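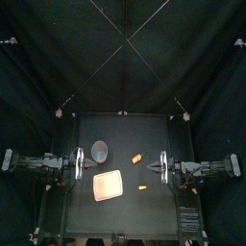
A cup, a tray and a toy carrot on a dark work table between two robot arms.

Skustine Opens Applications for Shared Kitchen and Food Business Program

Grants will cover kitchen time, license fees and label review for first-year food makers

Jan 11, 2021 — Skustine, a nonprofit that supports small food businesses, today opened applications for its new Zelia program, which pays for kitchen time and basic startup costs for people who want to sell food they now make at home. The program will accept 40 businesses in its first year. Applications are open to anyone living in the county who is at least 18 and has not held a commercial food license before.

Each business accepted into Zelia will receive 100 hours of time in a licensed shared kitchen, payment of its first-year county health permit, and a review of its labels and ingredient lists. Businesses will also be matched with a working food maker who has been licensed for at least three years. There is no fee to apply and Skustine does not take a share of sales.

"Most of the people who call us already have a product and already have customers," said Mariama Essien, executive director of Skustine. "They sell jam to a neighbor, or tamales at the office before the holidays. What they don't have is a legal kitchen to work in, and they don't know which form comes first. We wanted a program that starts right there."

Skustine ran a short survey in December to find out what was holding people back. It received 91 responses. The cost of renting a commercial kitchen was named most often, followed by confusion over permits and the price of insurance. Few people listed a lack of customers as a problem.

Kitchen space

Kitchen time will be provided at two sites. The larger is the Fekard building on the east side, a former school cafeteria that has been used as a shared kitchen for four years. It has two convection ovens, a 30-quart mixer, a walk-in cooler and dry storage cages that lock. The second site, Kwok Hall, is smaller and is set aside for allergen-controlled production. No peanuts, tree nuts or sesame are allowed in Kwok Hall at any time, including in staff lunches.

Both sites are now limited to one business per shift, with a cleaning period between shifts. Masks are required. Overnight shifts at the Fekard building are open to bakers who need to deliver before 6 a.m., and these shifts count as half time against a business's total hours.

Participants can use their hours in any pattern they choose during the 12-month program. A candy maker may want to use most of them in the fall, while a bread baker may need a few hours every week. Unused hours do not carry over to a second year.

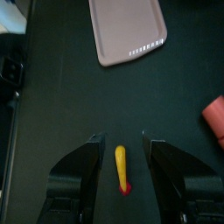
Storage is handled separately. Each business gets one shelf in the cooler and one dry storage cage at no charge, and more can be rented by the month. Freezer space is tight at both sites, and applicants who make ice cream, frozen dough or frozen meals should say so in the application so that space can be planned before they are assigned a kitchen.

Classes and label review

Zelia includes six evening classes, all held online through the spring. Topics are food safety, recipe costing, sales tax, insurance, labels, and selling to stores. The food safety class prepares participants for the state food handler exam, and Skustine will pay the exam fee once. Participants who need to take the exam again will pay for the second attempt themselves.

Classes will be taught by Hsin-yi Kong, who joined Skustine last year as program manager after nine years running a wholesale dumpling business. Kong will also lead the label reviews.

"Labels are where a lot of small businesses lose money," Kong said. "Somebody prints a full box of stickers, then finds out the net weight is in the wrong place or the milk in the butter wasn't listed as an allergen. I did it with my first run. We ask people to send us the file before they send it to the printer."

Recipe costing will take up two sessions — one on ingredients and packaging, and one on labor. Participants are asked to bring receipts from their last three batches.

Who can apply

Applicants may be working alone or with up to two partners. Products can be sweet or savory, packaged or ready to eat. The program can't accept businesses that make alcohol, pet food, raw milk products or anything containing hemp or CBD. Home canners are welcome, but low-acid canned goods need a separate state review that can take several months, and Zelia does not cover its cost.

The application has 12 short questions and can be filled out online or on paper. It is available in English, Spanish, Vietnamese and Somali. Applicants do not need a business plan, a logo or a website. They will be asked to describe one product, how they make it now, and where they would like to sell it.

Applicants who pass the first review will be invited to a 20-minute phone call and asked to drop off a sample at the Fekard building. Samples will be judged on taste, consistency and how well the product holds up over its stated shelf life. In-person tastings are not planned for this round.

"We're going to read every application ourselves," Essien said. "If we say no, we'll tell you why, and you can apply again next year."

Kitchen tours

Tours of the Fekard building are available by appointment on weekday afternoons for one household at a time. Kwok Hall is not open for tours, but a floor plan and equipment list can be sent by email on request.

About Skustine

Skustine is a nonprofit organization that helps residents start and run small food businesses. It has helped 88 businesses obtain their first license through classes, one-on-one advice and shared kitchen space. Skustine is supported by local foundations, individual donors and kitchen rental income.

Media contact
Hsin-yi Kong
Program Manager, Skustine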